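Why did the river come into the town? The flood in Hidside, explained for children

By Mervin Gosselin

Perhaps you heard the grown-ups speak about the flood in Hidside. Perhaps you saw it on television, with the water standing in the streets and people sitting in boats where normally there are cars. Many children have written to us with questions. We try to answer them.

What happened?

Hidside is a small town on the river Jononow. In November it rained there for many days. On Sunday, early in the morning, the river became so high that it went over its banks. The water ran into the lower streets, into cellars and into a school. The village of Arano, which lies a little farther down the river, also got water in its streets, but not so much.

358 people had to leave their homes. They went to relatives or friends, or they slept in the sports hall on the hill. In 1,408 homes there was no electricity. Two people were hurt when they slipped on wet stairs, and they were taken to the hospital. No one is missing.

Where does so much water come from?

When it rains, the ground drinks the water. You can try this with a flower pot. If you pour a little water on dry soil, it disappears. If you pour more and more, then at some moment the soil is full and the water stays on top. After that it looks for a way out, and it always runs down.

In the hills behind Hidside the ground was already full. So the new rain did not go into the soil, it ran into the streams, and the streams ran into the Jononow. A river can carry only as much water as there is place between its two sides. What is too much goes over the edge.

In a town there is one more difficulty. Streets and parking lots are hard, and water cannot go through them. It must go into the drains. When the drains are full too, water can even come up out of them. Some people in Hidside were surprised by this. They watched the river, and the water came from behind, out of the street.

Why did they not know it before?

They did know something. Along the river there are measuring stations, which tell day and night how high the water is. There are also people who calculate how much rain will fall. On Saturday evening they gave a warning for the whole valley.

But rain is difficult to calculate. A heavy cloud can empty itself over one hill or over the next one, and this makes a big difference for the town below. The water came almost 19 hours after the first warning, and it was higher than the warning said. The mayor's office now wants to find out if the second warning, in the night, was sent too late. Some people say that they heard a siren. Others say they heard only the neighbor knocking at the door. It is not clear yet who is right, and we will write about it when we know more.

Who helps in a flood?

First of all the fire department. The firefighters bring people out of the houses, with boats or with tall trucks which can drive through water. Later they pump out the cellars. In Hidside 70 firefighters were working during the first day, and some of them came from towns quite far away.

Then there are the electricians. They switch off the electricity in the flooded streets. It is annoying to sit in the dark, but water and electricity together are very dangerous. That is also why the electricity does not come back at the same moment when the water goes away. Someone must first go from house to house and look.

Neighbors help too. The Dương family has a bakery in the upper part of the town, where it stayed dry. They baked all night and carried the bread over to the sports hall while it was still warm. Children from the upper school brought board games and coloring pencils.

Can you swim in flood water?

No, please never do this, also not if you are a good swimmer. Flood water looks slow and it is often very strong. Water that reaches only to your knees can pull an adult off his feet. And it is brown, so you cannot see what is under it. There can be an open drain, or a piece of a fence. It is also dirty, with oil and other things from the cellars in it. If you have touched it, wash your hands well with soap.

What happens to the animals?

Many wild animals notice the water early and go higher. Hedgehogs and mice have it harder. The cows from the meadows near Arano were brought to another farm already on Saturday. Cats and dogs could come along to the sports hall, they had a room of their own there - it was quite loud, we were told.

When will everything be normal again?

The river is already going down. But a house needs a long time to dry. The mud must be taken out, then the walls must dry for weeks or for months. Carpets and sofas that were under water mostly go in the trash, and also toys and books. For many families this is very sad, even when they are glad that they are all healthy.

The flooded school stays closed for now. The pupils will have lessons in the upper school, some in the morning and some in the afternoon.

What can a town do so that it does not happen again?

A town cannot forbid the rain. But it can give the river more room. Outside of Hidside there is a big meadow, and people have discussed for years if it should be kept free, so that the river can spread out there before it reaches the houses. Others would like to have a higher wall. A wall protects the town, but the water must then go somewhere, and the people in Arano are afraid that it will go to them.
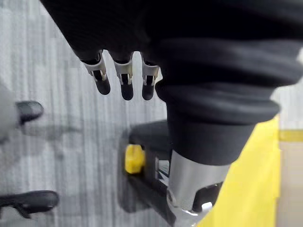 The town council and the village will talk about the meadow and the wall together, and this will surely take some time. If you live near a river yourself, ask at home what your family would do in a flood. Where would you go? Who would take the cat? And if the pictures on television make you afraid, tell it to an adult. You can also switch the television off for a while and look at the news again tomorrow.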